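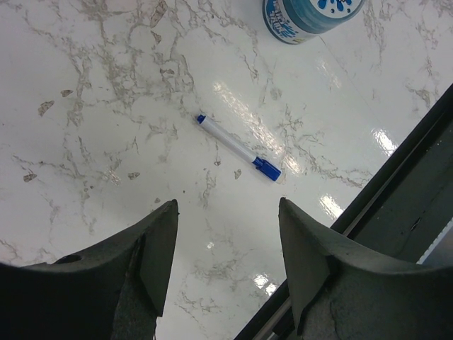

Teaching a Tabletop Arm to Pick Things Up: Tips for the Home Workshop

Most small arms sold for home use can be taught two ways. You either hold the arm and move it through the job yourself, or you drive it from a hand controller while it records. We use both on a Tisto arm with Prostari software. The tips below should carry over to other makes.

Start with one light object

A marker pen is a good first choice. It weighs very little and does no harm if it is dropped. Put the cap on tight before you start. Lay the pen down at an angle and change the angle between demonstrations. If it always points the same way, the arm learns that one spot and misses everywhere else.

Grip near the middle

Bring the fingers down on either side of the barrel, halfway along. A pen held by the cap end tips as it comes up, and the cap can pull off. Close slowly and wait a moment before you lift. That pause gives you a clean point in the recording to check later.

Watch for shine

Glossy tabletops throw back the ceiling lights, and a wrist camera picks up every streak. Turn off the light directly over the table, or move a lamp to the side. A plain cloth works too, but tape down the corners or the fingers will drag it.

Leave something else on the table

Once the pen is going well, stand a tub or can a short distance away and keep recording. A real table has other things on it. Move the extra item between takes, and keep it clear of the path of the fingers at first.

Moving the arm by hand

Set the arm to its free mode and hold it above the wrist. Keep your own fingers out of the camera's view if you can - the arm won't have them there when it works alone. Go at half the speed that feels natural.

Driving by remote

Stand on the same side as the arm, so that left is left for both of you. Set the speed limit low. Ours stays at 32 on the Prostari scale for anything near the table surface. If you bump the table, stop and throw that take out.

How many takes

We saved 700 takes of the pen job before we were happy with it, but it was usable well before that. Short sessions are better. After 2 hours the driving gets sloppy, and sloppy takes are a nuisance to find and delete.

Cleaning up

Wipe the finger pads with a damp cloth after each session. Marker ink comes off with rubbing alcohol. Check the screws at the base of each finger while you are there - ours work loose every few weeks.

Posted Mar 8, 2021 in Workshop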